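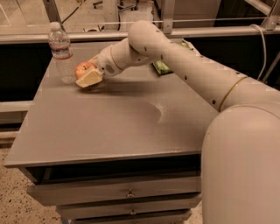 Seline Cui

Last updated: May

I'd been in the room less than a minute when I asked if I could have a go, and I'm a bit embarrassed about that, because I had a page of sensible questions ready and had promised myself I'd get through them first.

The Jolura is a table-height robot arm sold as a kit for people who want one to do small fetching and sorting jobs, and who don't have an engineer on staff. It comes with its gripper, its software and a year of phone support, and the idea is that you teach it by moving it through a job yourself. Schools have been asking about it. So have a couple of seed libraries and a dental supply warehouse, which delighted me more than it probably should have.

I went to see it in Jornstead, on the upper floor of an old flour store that went up in 1929 and has been a furniture showroom, a dance studio and a tax office in the years between. The stairs are steep and the kettle is excellent. The support crew use the place for demonstrations and for trying out anything a customer has rung up about, so the jobs on the table tend to be ordinary ones. On the day I visited it was groceries: an apple, a bottle of water and a green snack bag, all on top of a grey drawer cabinet.

If that sounds dull, try writing down how you pick up an apple. I tried it on the train home and filled half a page. Your hand starts closing before it arrives. You give a little when the skin pushes back. You'd never hold a snack bag that way, since it has no proper sides to speak of, and a thin plastic bottle will buckle if you grab it like a hammer. Three things you could buy at any corner shop, and each one wants a different sort of hand.

Teaching the arm is the part I'd happily have done all afternoon. You press a button to put it in follow mode, take hold near the wrist and walk it through the move. It has a bit of weight to it but no stubbornness, something like steering a good shopping trolley. My first lesson took 15 minutes from start to finish, and a fair chunk of that was me stopping to say "oh, that's lovely" to nobody in particular. You show it the job a few times with the things set down in different spots, and it works out what changes and what stays put.

My first effort was poor. I'd taught it my own bad habit of coming in from the side and low, and it copied me faithfully, right down to a wobble before the grip. On the next round I came in from higher up and slowed down for the last bit, and the improvement was plain to see. I can't remember the last time a machine made me think so hard about my own wrist!

It's a good-looking thing too. The body is all smooth, rounded shells in a creamy white, with a thin gold ring where the upper arm meets the shoulder. I thought the gold might be a step too far in a product that's going to spend its life moving jars about, but I came round to it. The gripper is plainer and blockier and looks like it's there to work.
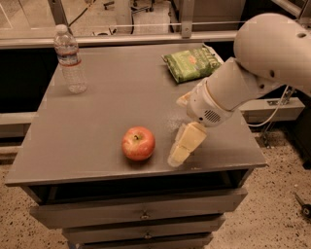
The snack bag was the one I wanted to see, and it was the one that gave the most trouble. Bags slide. They fold under themselves, and the shiny surface can throw off the software's guess at where the edge is. The makers are refreshingly open about this. Their own trial sheet, which goes out in the box with every kit, lists 100 attempts at soft packaging with 86 clean pickups, and then gives a line to each of the failures. Several say only "slid". One says "picked up table mat as well". I've reviewed a lot of gear and I can't think of another maker who prints the misses and staples them to the manual.

What do you do with a miss? Mostly, you teach it again. The software keeps each lesson as a short strip you can scrub through on a tablet, and you can throw out the bad ones with a swipe. I found that screen a little crowded, and the icons for "keep" and "replace" look far too alike (I replaced something I'd meant to keep, twice). The crew told me a redesign is on the way. I'd like to see it before I promise you anything.

A few other grumbles. The cables need thinking about before you choose a spot, and the manual leaves that to a single paragraph near the back. You'll want a solid table with clear space behind it. The spoken prompts can only be turned down, never off, and in a quiet classroom even the lowest setting carries. And the arm is slow. Customers can raise the speed limit, but the default is gentle, and if you're hoping to clear a bench in a hurry you'll be happier doing it yourself.

I didn't mind the pace at all. I liked having time to see what it was up to. When it lines up for a grab you can follow its choices, and after a while you start guessing along with it, the way you lean in your seat when somebody else is parking. Two of us in that room were leaning.

The service side deserves a mention, as it's where a lot of kits like this fall over. Phone support is run out of the same Jornstead floor, so the person who answers can walk across to an arm and try your problem while you're still on the line. You can also send in a box of the actual things you want moved. There was a shelf of these boxes by the stairs, labelled in marker: bulbs, buttons, hymn books, dog biscuits. After the first year you pay by the month, and you can stop and start again without a fee, which will suit schools that shut down over summer.

Would I have one? I have nowhere to put it and nothing much for it to do, and I've still measured the end of my kitchen bench. For a school workshop or a small packing room with patient people in it, I'd say book a demonstration and bring your own awkward object. I'm going back next month with a bag of loose lentils, and the crew have already asked me to bring a broom.

Contact the editors | Copyright, all rights reserved | Back to top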